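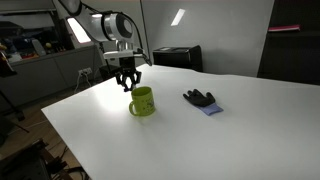

Third day on the gripper comparison and I'm writing this at the bench with a cold tea, mostly so I don't lose track of which fingers did what. Kirsty wants a straight answer by the end of April: do we stay with the Geleck two-finger or swap to the Reridach, which costs more and has the nicer controller? I'd have said Geleck a week ago without thinking. Now I'm wobbling a bit. I've gone with the lime-green mug as my main test piece, handle facing left, with the work glove lying palm-down off to its right for the soft round, and I come in from just above and slightly left with the fingers open until the tips are roughly level with the rim. It's a good honest starting pose. If the opening is even a touch narrow you find out straight away, and you find out with a clink.

The mug is the easy one in theory. Ceramic, stiff, doesn't go anywhere. But the glaze is slippery and the Geleck pads are hard and angular, so at low force it wants to slide, and at high force I get nervous (it's a mug I like!). I've been stepping the force setting up in the config, and 2000 is where it starts to hold on my bench. At 3000 it holds like a vice and I wince every time. Those are raw controller units, by the way, and the manual doesn't bother converting them to newtons. Ivana says she has a spreadsheet for that somewhere. Ivana has a spreadsheet for everything somewhere.

The glove is a different beast. Coming down on the palm coating is all right, there's a bit of grab to it, but the knit cuff just sort of smears along the table and the fingers close on nothing. I tried pinching across the cuff, then along it, then at the thumb, and the thumb was the best of the lot because it stands a little away from the rest. Wrote that down with three underlines. Then I changed the approach height by 5 millimetres and the numbers went all over the place, so that's tomorrow's job and I'm not going to think about it over tea.

Current tally for the Geleck is 71 clean lifts on the mug, counting only the ones where it came up without tilting and went back down the right way up. I haven't totalled the glove yet and I'm in no hurry to.

Things I noticed that don't fit in the results sheet:

- The cable off the flange needs more slack than I gave it. When I rotated the wrist for the handle grasp it went tight, and I stopped the run and started again.
- The white board is lovely to clean and awful for the depth camera. There's a hot spot from the overhead lights near the mug and the point cloud goes to mush right there. Try a matte sheet? Or just kill one of the lights.
- Homing the fingers between every lift is slow but the zero drifts if I skip it.

Ivana rang from Toledo around four to ask how it was going, and I rambled at her for ages about pad materials, poor woman. She reckons we should print softer pads for the Geleck before spending a cent on anything else, and she's probably right, but Kirsty will say that it isn't a fair comparison if one of them gets custom pads. Which is also right. So I'll do it both ways, stock first and then printed, and label everything properly this time. The Jernine runs last year were a dog's breakfast because I named two folders "final" and neither of them was.

Reridach goes on tomorrow. Need the longer bolts and the other adaptor plate, and I have to remember to change the tool centre point before I move anything, in capitals, CHANGE THE TCP. The fingers on it are a different length and I'm fond of that mug.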